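Assunto: Re: [copa-hilanis] Louça da copa: escorredor, bandeja e caixas
Data: 4 de dezembro de 2025

Bom dia a todos,

Respondo por aqui porque a mensagem original já gerou três conversas paralelas e é melhor ficar tudo no mesmo fio. Vai citada abaixo a parte que interessa.

> Estive a ver o armário do corredor e não percebo qual é a regra neste momento.
> Há copos de plástico na prateleira de cima, outros na gaveta dos talheres e
> outros ainda na bancada. As tigelas nunca estão no mesmo sítio dois dias
> seguidos. Quando foi a mudança para a sala da Wada ficou combinado que a louça
> de plástico passava a andar toda junta, mas não encontro isso escrito em lado
> nenhum. Alguém pode dizer:
>
> 1) onde se põe a louça lavada;
> 2) se a bandeja é para servir ou para guardar;
> 3) se vale a pena comprar mais copos ou se os que há chegam.
>
> Pergunto também porque o pessoal da Gistemeo vem cá almoçar em dezembro e da
> última vez acabámos a servir sumo em canecas de café.

Sobre o ponto 1. A louça lavada fica no escorredor até estar seca, e só depois sai dali. Parece óbvio, mas metade da confusão vem de se guardar copos ainda com água dentro. Encaixam uns nos outros, ficam colados e passado um tempo cheiram a fechado. O escorredor fica na mesa de madeira, do lado esquerdo. Quem precisar da mesa para outra coisa pode tirá-lo, desde que o volte a pôr no mesmo lado.
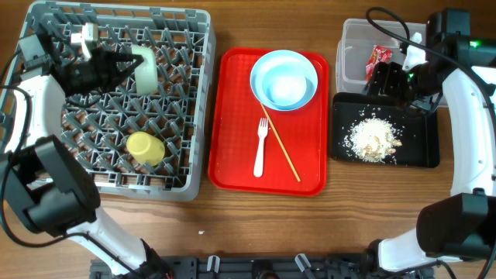 A bandeja serve para as duas coisas, e é por isso que o ponto 2 nunca teve uma resposta clara. Durante a semana é o lugar de passagem: o que sai do escorredor vai para lá e dali para a mesa ou para a caixa. Como é vermelha, uma tigela azul-clara pousada em cima vê-se logo da porta, e assim não fica esquecida. Só não a usem para pousar coisas quentes. Já tem marcas mais claras no fundo e não quero que apareça nenhuma queimadura. Em dias de visita a bandeja é para servir e tem de estar livre antes do meio-dia.

Do lado direito ficam a caixa de plástico transparente e o tabuleiro preto. Proponho que a caixa passe a ser só para copos e tigelas, e o tabuleiro só para talheres e guardanapos. Se alguém tiver razões contra, diga, mas diga esta semana, que eu queria colar a etiqueta na caixa e não voltar a mexer nisto.

Quanto aos copos: fiz a conta ontem ao fim da tarde, com o armário e a gaveta abertos. Temos 8 tigelas e só 6 copos de plástico em condições. Tirei 2 que estavam rachados na borda e que já não serviam nem para lápis. Para o dia a dia chega. Para o almoço com a Gistemeo não chega, por isso a minha resposta ao ponto 3 é sim, compra-se mais.

Pedi preço na Mugo para copos do mesmo tamanho, empilháveis. O orçamento, já com a entrega, fica em 148 euros, mas inclui também um escorredor de talheres de que não precisamos - vou pedir que o retirem e que refaçam o valor. Não encomendo nada antes de ter a nova proposta. Se alguém conhecer sítio mais barato, mande o contacto para a lista.

Mais duas coisas, já que estamos no assunto.

O pano que estava debaixo do escorredor foi para lavar e não volta. Ficava encharcado e manchava a madeira. A partir de agora passa-se um pano seco na mesa ao fim do dia, quem fechar a copa.

Os copos põem-se no escorredor de boca para baixo. Deitados de lado ficam com água no fundo, e à tarde ainda lá está. O mesmo para as tigelas, que podem ficar inclinadas contra o rebordo se não houver espaço.

As canecas de café são outra história e ficam no armário do corredor, como até aqui. Não as misturem com o plástico.

Quem guardou a tampa da caixa transparente, por favor devolva-a. Procurei-a no armário, atrás do frigorífico e na arrecadação da Wada e não a encontrei.

Cumprimentos,
copa Hilanis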